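Parish registers: baptism entry with a different surname from the family's

Parish Archives and Local Church History board
Posted Jan 11, 2021

Babita Bhardwaj

I am indexing the older baptism registers for our parish, St. Brendan's in Brelalham. The work began in October and covers 98 pages of the first bound volume so far. I enter each record in a spreadsheet with columns for date of birth, date of baptism, child, parents, sponsors, minister and remarks.
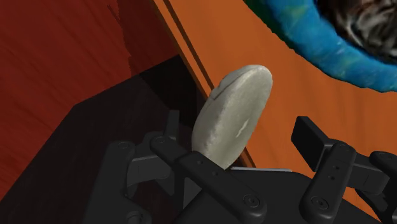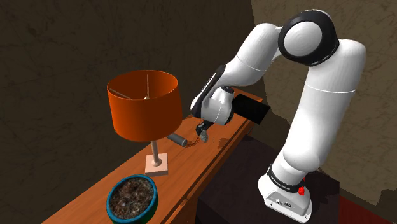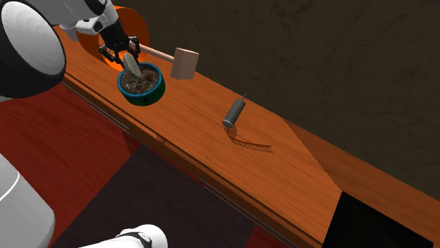

How should I enter a surname that is plainly spelled one way in the register and another way everywhere else? The family is Valente in the marriage register, in the pew rent book and on the headstones. In the baptism register, three of their children are entered as Valenty, and a fourth as Vallente. The handwriting is clear in all four entries, so this is not a reading problem. The parish secretary wants the index to be searchable by people who only know the modern spelling. My own inclination is to leave the register spelling alone, but then the search fails. There is also a marginal note beside one of the four entries, in a different ink, which gives the Valente spelling with no date or initials.

M. Bradska

Transcribe the surname exactly as the register has it, and add a second column for a standardized form. The first column records what the priest wrote. The second is a finding aid and should be labeled as one, so that a later reader does not take it for part of the record. Search both columns together.

Some details that have caused trouble in indexes I have checked:

Choose the standardized form once and write it in a separate authority list, with the variants next to it. For your family, that would be one line: Valente, with Valenty and Vallente as variants. If another indexer takes over, the list goes with the spreadsheet.

Do not merge families on the strength of the surname alone. Valenty may be a separate household. Check the mother's maiden name and the sponsors before assigning the standardized form. If they do not match, leave the second column blank and say so in remarks.

The marginal note goes in the remarks column, in square brackets, with its position and the fact that the ink differs. Something like: [left margin, other ink, undated: Valente]. Do not move its spelling into the surname column. Marginal notes in baptism registers were often added when someone asked for a certificate before a marriage, and the priest at that time may have had papers in front of him that we do not have. It may also have been a guess.

If the register has its own index at the back, transcribe that separately. In ours, the index was made by a later hand and disagrees with the entries in 30 places. That list of disagreements turned out to be useful in itself.

One caution on access. Check with the diocesan archives before any of this goes online. Many dioceses restrict sacramental records for a fixed number of years, and remarks columns can contain notes on adoption or legitimacy that should not be published whatever the age of the entry. We keep two versions of the file – a full one in the parish office and a reduced one for visitors.

Vavava

I just use the modern spelling and nobody has complained. We have more than 50 years of baptisms done that way and it took one winter. If someone wants the old spelling they can come in and look at the book.

Soundex search might also work for you, depending on the software.

M. Bradska

Soundex does treat Valente, Valenty and Vallente as the same code, so it would help with this family. It will not help where the first letter changes, which happens fairly often with names taken down by ear. It also returns a lot of unrelated names. I would still keep the two columns.

As for modern spelling only, the difficulty comes when the book is away for rebinding or can no longer be handled. Ours was away for nine months, and the index was all we had to answer letters from.

Babita Bhardwaj

Thank you both. I have added the second column and started the authority list. The mother's maiden name is the same in all four entries, and two of the sponsors appear in the marriage register as her sisters, so I am treating them as one family. The marginal note is now in remarks with its position. I have written to the diocese about access and will leave the file offline until there is a reply.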